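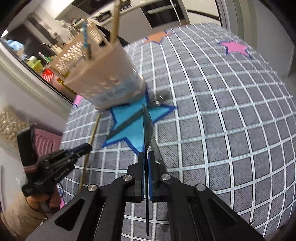

Buying a robot is a bit like buying a bike. You see the big shiny price first and then you find out about the helmet, the lock, the lights. Robots are worse! Before anyone buys a whole arm they can start small, with just the hand part. It's called a gripper. Some are made to be held by a person, like the black one pinching a thin dark sheet between its two fingers. See the dark blue pads? Those are on the shopping list too. So is the cable, so is the mat if you want one with stars on. It all goes in the budget.

What's a budget?

A plan for money. You write down what you've got, then what you need, then you find out they don't match. Then you cross things out.

Let's do one. Pretend you run the Carngate after-school robot club. You've got £2,276 to spend. Sounds like loads. It isn't.

Start with the job, not the robot

This is the bit grown-ups get wrong. They see a robot in a video and want it. Baoshan Qiu, who plans the kit for Carngate, always asks the same thing first. What do you want it to pick up?

Big heavy box? You need something strong. Strong costs more.
Thin flat things? You need fingers that close neatly and don't slip.
Soft things, like a strawberry? Gentle fingers, squashy pads.

One job per line on your paper. If you can't think of a job for it, don't buy it. Simple.

The price on the page

Say the club wants 2 hand-held grippers, so one for each team. You look at the Stireck page and there's a price. Good, write it down. Now look underneath for the small print. Does it come with a cable? Does it come with spare pads? Is delivery extra? Is the tax in the price or added on after? (Tax is money that goes to the goverment when you buy stuff.)

Write every one of those down too. Even the boring ones. Specially the boring ones.

Things that wear out

Pads get scratched and shiny from all that gripping. Screws work loose. Rubber bands go ping. Cables get trodden on, usually by the person who said mind the cable.

These are called spares, and you buy some at the start so you're not stuck waiting. Carngate keeps 28 pads in a tin. Waiting for a parcel is no fun when you've only got the room on a Sunday.

New, used or borrowed?

New: costs most, but you get a guarantee. If it breaks by itself the shop mends it or swaps it.
Used: cheaper. Try it first. Open it, close it, wiggle it, listen for crunchy noises.
Borrowed: nearly free, but you have to give it back, and you pay if you bust it.

Alden and Nyarko both lend out kit for 6 weeks at a time. Six weeks is long enough to find out if you even like it.

Don't spend the lot

Keep some money back. Şengül Özkan, who does the club's sums, calls it the oops pot. Something always goes oops. A part doesn't fit, or you forgot the batteries, or the price went up while you were were deciding.

Your turn

Get some paper. Draw a robot hand. Next to it write the job, then everything it needs, then a guess at each price. Ask a grown-up to help you look up the real ones. Add it up and see how far off you were. If it's more than £2,276, get crossing out.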